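2018年8月14日（火）
文：Silvan Wyss

分類のはなし　夏期講座「ものを分ける、名前をつける」第2回 配布ノート

前回の続きから始めます。前回は「名前をつけると、ものは見つけやすくなる」という話をしました。最後のほうは駆け足になってしまって、分類の話まで行けませんでしたね。今日はそこを丸ごとやります。ノートは私の話し言葉のまま書いているので、読みにくいところは余白に書き足しながら使ってください。

1. 分けるとはどういうことか

まず、みなさんの台所の引き出しを思い出してみてください。スプーンとフォークは分かれていますか？　うちは分かれています。でも、その隣の引き出しはひどいものです。輪ゴム、栓抜き、期限の切れた割引券、何の部品かわからないネジ。私はここを長いこと「その他」と呼んできました。

分類の話をするとき、たいていの教科書は動物や植物から入ります。リンネがいて、種があって属があって、という順番です。立派な入り口なんですが、私は引き出しから入るほうが好きなんです。動物の分類は他人が作ったものを覚えることになりがちで、引き出しの分類は自分でやるしかないからです。しかも毎日使うので、出来が悪いとすぐにわかります。

言葉をいくつか決めておきます。分ける前のものの集まりを、この講座では「山」と呼びます。分けた先のひとつひとつを「箱」と呼びます。どの箱に入れるかを決める約束が「基準」です。専門書だと集合、クラス、分類原理などと書いてありますが、山と箱と基準で十分話ができます。

さて、よい分類の条件としてよく挙げられるのが次の2つです。

ひとつめは、どれも必ずどこかの箱に入ること。行き場のないものが出ると困ります。
ふたつめは、同じものが同時に別々の箱に入らないこと。両方に入ってしまうと、探すときに両方見なければなりません。

論理学の授業なら、これで話は終わりです。ところが実際にやってみると、この2つを同時に守るのがなかなか大変なんですよ。緑色の車のおもちゃは「緑のもの」でもあり「乗り物」でもあります。色で分けるのか、種類で分けるのか、先に決めておかないと手が止まります。1回の分類で基準を混ぜない。これは大事なので線を引いておいてください。

私が初めてこの失敗をしたのは、Kaltadiaという小さな貸し本屋を手伝っていたときでした。店の棚は「小説」「旅行」「大きい本」「プレゼントによい本」となっていました。笑わないでくださいね、客としてはけっこう便利だったんです！　でも、返ってきた本を戻すときに毎回悩む。大判の旅行の本はどこへ行くのか。店主は「気分で」と言うし、私は「旅行」に入れるし、翌日にはお客さんが「大きい本」の棚で探している。中身と大きさと用途、3つの基準がひとつの棚に同居していたわけです。

そのあと、店では棚の札を全部はがして、まず中身で分け、入りきらない大判だけ下段に置くことにしました。大判の本があるべき場所には、薄い板に「下段を見てください」と書いて差しておきました。図書館でいう参照の札です。名前は知らずにやっていましたが。

2. 箱はいくつあればよいか

これは毎年必ず質問が出ます。答えは「山と、使う人による」で、がっかりされるのも毎年のことです。

もう少しましな答えを試みます。箱が少なすぎると、ひとつの箱の中がまた小さな山になります。多すぎると、今度は箱を探すのに時間がかかる。手紙を383通持っている人が、差出人ごとに封筒を作ったとしましょう。一通しか入っていない封筒がずらりと並んで、元の山より場所を取ります（これは私の叔母の遺品整理で本当に起きました。手紙は今もうちの押し入れにあります）。

叔母の手紙は、結局、年代で大きく分けました。差出人で分けるより箱はずっと少なくて済みます。けれども「あの人からの手紙が読みたい」というときには役に立ちません。それで、ノートに差出人の索引だけ作りました。物の置き場所は1通りしか選べないけれど、索引なら何通りでも作れるんです。このあたりは第4回で詳しくやるので、今日は頭の隅に置いておく程度で結構です。

箱を並べる順番も案外ばかにできません。よく使うものを手前に置くのか、五十音順にするのか。ひとりで使うなら手前優先、大勢で使うなら誰でも知っている順番、というのが私の目安です。色で箱を見分けるやり方もあって、字を読む前に手が伸びるので小さい子のいる家では重宝します。ただし、その色の意味を全員が覚えている間だけの話です。去年の受講生に、青いファイルが「未払い」なのか「支払い済み」なのかで夫婦げんかになった人がいました。ファイルに字を書けば済んだのに、と本人も言っていました。
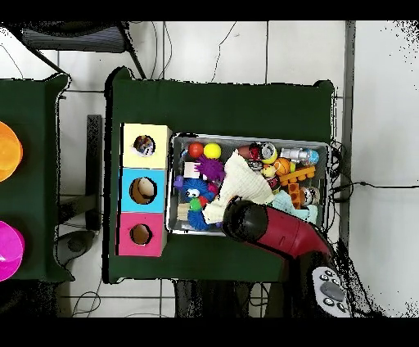
3. 山から始めるか、箱から始めるか

灰色の大きな入れ物に小さなおもちゃや日用品がたくさん入っていて、左には黄色、水色、赤っぽいピンクの箱が丸い口を開けて縦に並んでいる。こういう組み合わせを前にしたとき、みなさんは最初にどちらを見るでしょうか。

山を見る人は、まず中身を広げます。これとこれは似ているな、と寄せていって、固まりができてから箱を決める。箱を見る人は、先に「ここは文房具、ここは食器」と決めてしまって、それから中身を振り分けていく。私は前者を下から、後者を上からと呼んでいます。

下からのよいところは、山の実情に合うことです。思ってもみなかった固まりが見つかることもあります。弱いところは、時間がかかるし、人によって結果が違うこと。上からは速くて、何人かで手分けもできます。でも、先に決めた箱に合わないものが出てきたときに、無理やり押し込むか、例の「その他」に放り込むかになります。

Lilluvstead の町の郷土資料室で、古い写真の整理を手伝ったことがあります。最初は上からやりました。「人物」「建物」「行事」。きれいでしょう？　ところが祭りの日に役場の前で並んでいる町の人たちの写真、というのが次々出てくるんです。人物で、建物で、行事です。午前中いっぱい議論して、昼にパンを食べて、午後は机に写真を50枚だけ並べて下からやり直しました。そうしたら、みんなが自然に寄せていくのは「どこで撮ったか」だったんですね。川のそば、駅のあたり、教会の坂。地元の人にとっては、場所がいちばん確かな手がかりだったわけです。

ここから言えるのは、両方やってくださいということです。少しだけ取り出して下から試し、箱の見当をつける。そのあとは上からどんどん進める。途中で合わないものが目立ってきたら、いったん止まって箱を見直す。見直しは負けではないので、遠慮なくやってください。

4. 「その他」をどう扱うか

私は「その他」が嫌いではありません。むしろ、最初から用意しておくのを勧めます。「その他」なしで始めると、迷うたびに全体が止まってしまうからです。

ただ、約束をつけます。私が自分に課しているのは、作業の終わりに必ず「その他」の中身を見る、というものです。中に似たもの同士の固まりができていたら、新しい箱を作る合図です。ばらばらのままなら、それはそれでよし。蓋をしておきましょう。

Pascual という事務整理の冊子（今は手に入りにくいです、すみません）には、「その他」が全体の半分を超えたら基準を疑え、と書いてありました。半分という線に深い根拠があるとは思いませんが、自分の感覚ともだいたい合っています。山の中の50個のうち30個が「その他」だったら、それはもう分類したとは言いづらいですよね。

境目にあるものについても少し。トマトは野菜か果物か、という昔ながらの問いがあります。植物学なら果実、台所なら野菜。どちらも正しくて、使う場面が違うだけです。だから迷ったときは「正解はどれか」と考えるより、「次にこれを探すのは誰で、どこを見るだろう」と考えると早く決まります。爪切りが薬箱に入っている家もあれば、文房具の引き出しに入っている家もあります。家族全員がそこを見に行くなら、どちらも立派な分類です。

決めたら、書いておくこと。どう決めたかは驚くほど早く忘れます。私は基準のメモをJekavexという方眼の手帳に書いていますが、裏紙でもかまいません。書くのは、何で分けたか、迷ったものをどちらに入れたか、いつ変えたか。これだけあれば、半年後の自分が助かります。

5. 次回までにやってくること

家の中の引き出しか棚をひとつ選んでください。あまり大きくないところがいいです。本棚全部などと張り切ると、次回までに終わらず、床に本が積まれたまま講座に来ることになります（私がそうでした）。

・中身を全部出して、何も決めずに似たもの同士を寄せてみる。
・できた固まりに名前をつける。名前がつけにくいものは、そのまま「名前なし」と書く。
・基準が混ざっていないか確かめる。
・今度は別の基準でもう一度やる。色で分けたなら用途で、用途で分けたなら使う頻度で。
・どちらの分け方で元に戻したか、理由をつけて紙1枚にまとめる。

もし家族と一緒に住んでいたら、できれば相談せずに別々に分けてもらって、結果を見比べてください。ここがいちばん面白いところです！　うちの妻は充電器を「旅行の道具」に入れ、私は「電気のもの」に入れていました。それで出発の朝に毎回探していたんですね。

紙は手書きでもかまいません。名前を忘れずに書いて、次回の初めに前の机に出してください。参考書の一覧は、次回のノートの最後につけます。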